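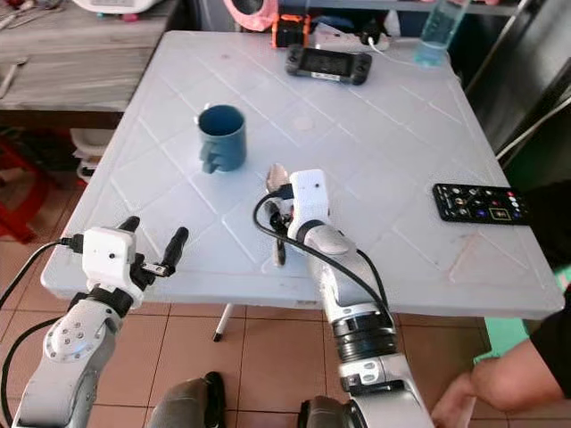

4. Setting up the table and the counter

March, by the Trilport guest guide desk

I like to do the table first, while I've still got the patience for cables!

1. Put the power strip along the back and plug in whatever needs charging (game console, phone, you name it). Leave the cable a bit of slack.
2. Keep the remote over on one side, so it doesn't end up under a plate.
3. Give your mug its own spot, well away from the strip.

CAUTION: Cap your water bottles before you set them down. Liquids and power strips share this table, so please don't pour anything next to the plugs.

4. Now the counter. I park the cutting board on the left and the mixing bowls beside it, with a fork within reach.

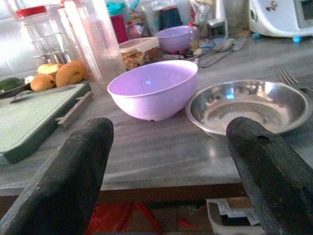
One reader wrote in to say she puts the steel bowl inside the plastic one when she's done, and gets back enough counter to chop an onion properly. Works for me, just dry them both first.

NOTE: Wipe the counter before the board goes down, or it'll skate around on you.

Related
Tastari shelf liners: cutting to fit
Where the spare mugs go
Saturday checkout list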